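Sourdough starter went flat after the move, do I start over?

Posted in: Bread and Baking

crumbled_oats
So we moved at the end of winter and my starter (eight years old, named Lebrun after the street I lived on when I made it) has been a slug ever since. It used to double in the time it took me to watch a movie. Now I feed it before bed and in the morning it's got a few sad bubbles on top and smells like nail polish remover. Same flour, same jar, same spoon even. The new kitchen is colder, and we went from well water to city water. I've baked two loaves since the move and you could have tiled a roof with them.

Do I toss it and start fresh or is there any hope? I'd hate to lose it.

pnwloafer
Do not toss it! Nail polish smell is a hungry starter, that's all. Feed it twice a day, keep back a spoonful and give it way more flour than you think it needs. And find it a warm spot, mine lives on top of the fridge.

Daiane Portela
Agree on feeding, disagree on the top of the fridge. Newer fridges barely put out any heat up there. I use the oven with only the light on and the door propped with a wooden spoon. Put a note on the dial, please. I killed a starter in June a couple of years back by preheating for a frozen pizza and I'm still mad at myself.

gusset
It's the water. Everybody blames temperature and it's always the water. City water has chlorine or chloramine in it, depending where you are. Chlorine goes away if you leave a pitcher out overnight, chloramine doesn't. Buy one jug of spring water and try it for a week.

pnwloafer
It is not always the water lol. I've used straight tap in three different cities and never had a problem.

gusset
Good for you and your cities.

crumbled_oats
OK I called the water company and they do use chloramine, so one point to gusset. I bought a jug. The kitchen was 64 this morning too, so I'm doing the oven light thing as well. I know, I know, change one thing at a time. I want bread.

hank_in_trunundale
You're never going to know which one fixed it if you do both! I'd split it into two jars, tap in one and spring in the other, both in the oven. Costs you nothing but flour.

Also what flour? I went through a whole sack of Sastano white and my starter just sulked the entire time. Threw in a little rye and it woke right up.

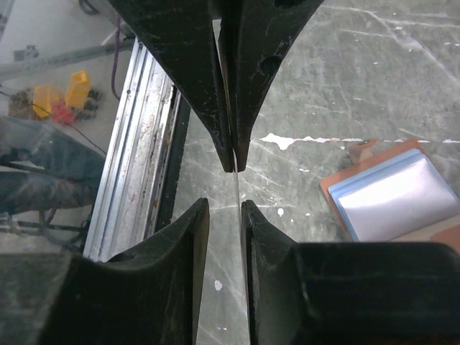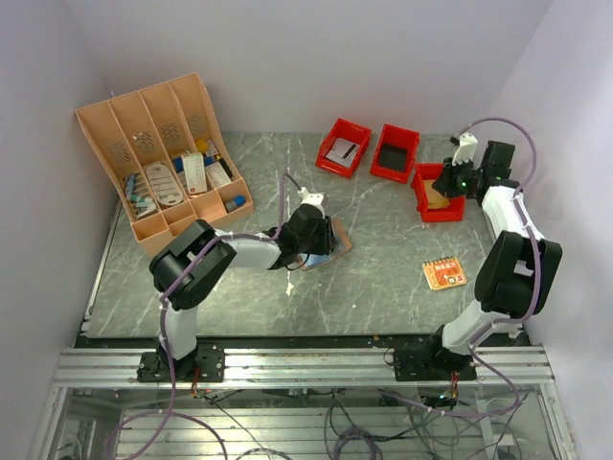

Anyway, rye. You don't need much, a tablespoon per feeding is plenty. Whole wheat works too if that's what the store has.

crumbled_oats
Just plain all-purpose, whatever is on sale. I've got some rye from a failed pumpernickel phase so I'll put that in tonight. And fine, two jars.

Daiane Portela
Weigh it if you aren't already. A cup of flour at my house and a cup at yours are two different things. My last batch took 235 grams of flour for what the recipe called a cup and a half, and the batch before that was a good bit less, same measuring cup.

gusset
A scale isn't going to fix chloramine.

Daiane Portela
I didn't say it would, I said weigh it.

crumbled_oats
Update, 5/30/24. The spring water jar with rye nearly tripled. The tap water jar with rye doubled, just a couple hours slower. So pnwloafer and gusset are both going to say they won.

gusset
I did win.

pnwloafer
Doubled is doubled! Tap works!

hank_in_trunundale
I'm counting it as a win for rye. When are you baking?

crumbled_oats
Saturday. I'm using the fast jar, and the other one's going in the fridge as a backup. Does anyone have a good overnight schedule for a kitchen in the 60s? Every recipe I own assumes I live in a greenhouse.

Daiane Portela
Mix after dinner, a few folds before bed, leave it on the counter, shape when you get up. Then go by how it looks and ignore the clock. I'll type up my whole schedule after work.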